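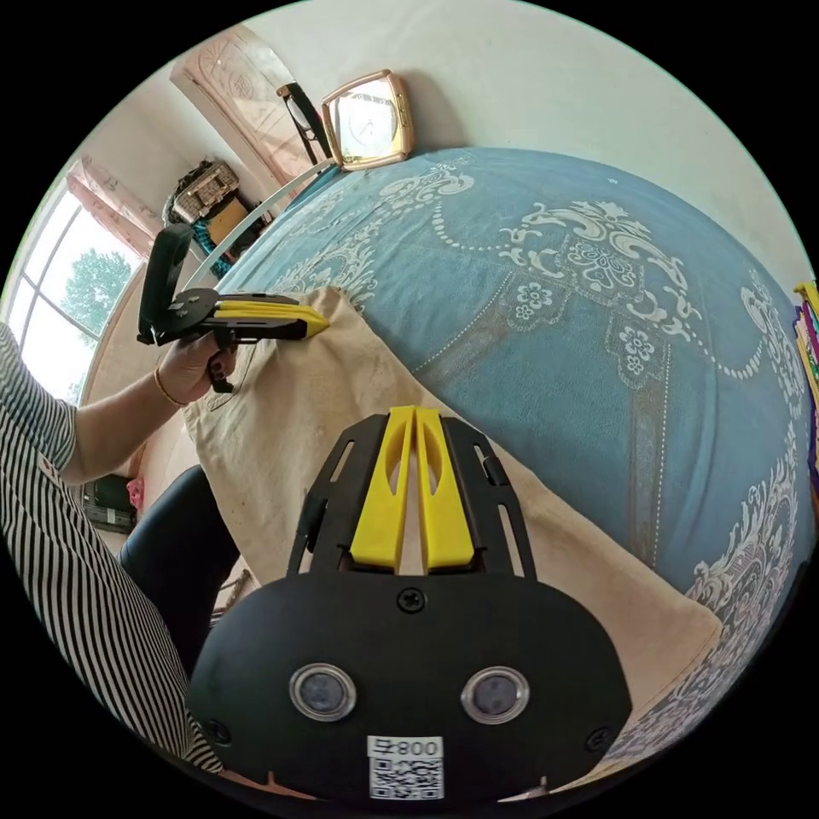 Sunday afternoon at home.

I drove up to Brarkham on Saturday to watch Tremden play away for the first time since the fall. The game finished 2-2. I want to get some of it down while I still remember it, and then say something about the midfield, which is what most of the emails I get are about anyway.

The crowd was given out as 286. I'd guess 113 of us had come up from Tremden if you believe the supporters' bus list plus the cars, and we stood behind the goal at the road end because the other end floods. It cost eight for a ticket and two for a program. The program had last month's squad in it, with Gregor Chisholm still listed as injured, so when he came out to warm up there was a fair bit of confusion.

Chisholm started on the left side of a midfield three. Ehab Alaoui sat deep and Ilham Tazi's younger brother played on the right, where he has been since the cup game. It was the first time those three had started together. For the first twenty minutes you could tell. Brarkham kept putting the ball into the gap between Alaoui and the center backs, and their number ten had all the time he wanted. They scored from exactly that, a pass into his feet, a turn, and a low shot that went in off the post.

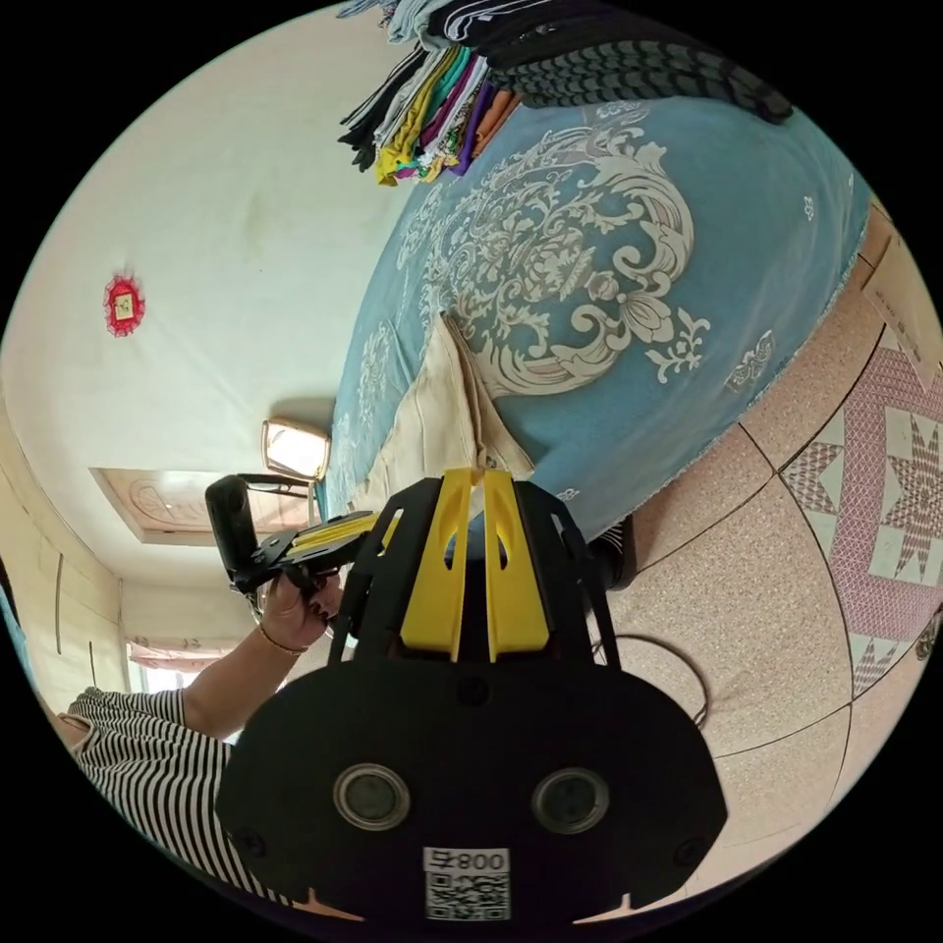 After the goal Alaoui dropped another five yards and things settled down. I don't know if that came from the bench or if he worked it out himself. We started winning second balls. The equalizer was a corner, taken short, crossed to the back post and headed in by Abdelilah Salem. He has four this season and all of them have been headers from the same side.

Halftime was soup in a paper cup. They'd run out of pies before I got to the window.

The second half was better to watch. Chisholm had clearly been told to stay wide and he got past their right back every time he tried it. He isn't fit yet, though, and by the hour he was walking back instead of jogging. I would have taken him off then. He stayed on until the 75th minute, and Brarkham's second goal came down his side in the 71st. It was a good cross and a good finish, so I'm not blaming him for all of it, but there should have been someone closer.

We got level with a penalty in the 88th. From where I was standing, at the far end by then, I couldn't tell you if it was a foul. The Brarkham people near the fence were sure it wasn't. Salem took it and put it down the middle — that makes five, and I suppose the one that wasn't a header.

So, a point. It leaves us on 27 with a game in hand on the two teams above. Last season at this stage we had fewer and had played more, so it's fine. I keep seeing people online write as if the season is over. Over 38 points would probably be enough for the top half, going by how the table looks now, and there are plenty of home games left.

What I'm less sure of is the midfield. We have four players for three places if everyone is healthy, and the fourth, Ismail Saber, is the only one who passes forward early. He came on for Chisholm and in fifteen minutes he played the two best balls of the afternoon, one of them leading to the penalty. He can't tackle, and I've watched him long enough to know that isn't going to change. But if Alaoui is going to sit that deep, then there's cover behind, and you can afford one player in there who doesn't win it back.
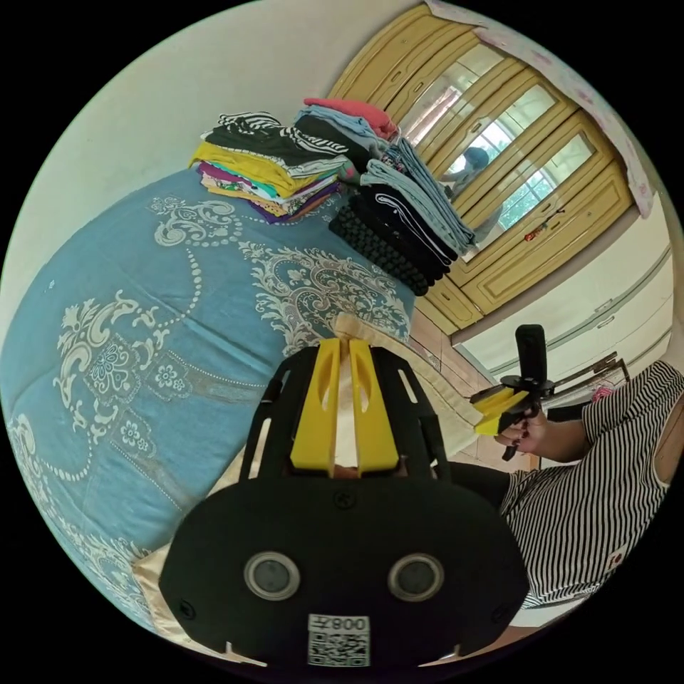
The other option is to go back to two in the middle and play Chisholm as a proper winger. We did that through most of last June's preseason and it looked all right against weaker teams. The trouble was that we got overrun by anyone who played three against us, and nearly everybody in this division does now. Shawky did it to us in the opening game and won by three. I'd want to see it again before I said no to it, maybe at home to Jarard, who don't press much and who have lost their last few.

The goalkeeper question I'll leave for another week. He made two good saves on Saturday and flapped at one cross, and that's been his season.

A few smaller things. The new away shirt looks better on the field than it does in the store. The bus left late both ways. Parking at Brarkham is now on the field next to the clubhouse, so wear boots if it has rained.

I put most of this to the group I travel with on the way home, and they mostly agreed about Saber and disagreed about everything else.

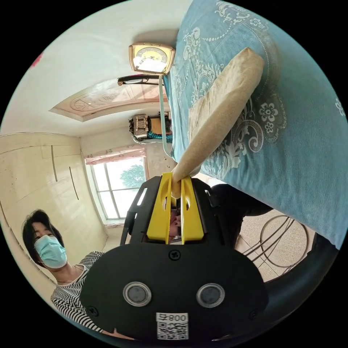
Ilham Tazi thought I was being too easy on Alaoui. Her view was that he only dropped back after the goal had gone in, he'd done the same thing against Shawky, and by now he should be starting games in that position. She also said two in the middle would be a disaster and we'd lose to Jarard if we tried it.

She may be right about Alaoui. I went back through my notes from the last few games and in three of them we let one in early, always through the middle. I'd still start him next week, just deeper from kickoff, with Saber ahead of him and Chisholm on the bench for the last half hour.

Jarard at home is next, usual kickoff time. I'll be at the road side if anyone wants to argue about it.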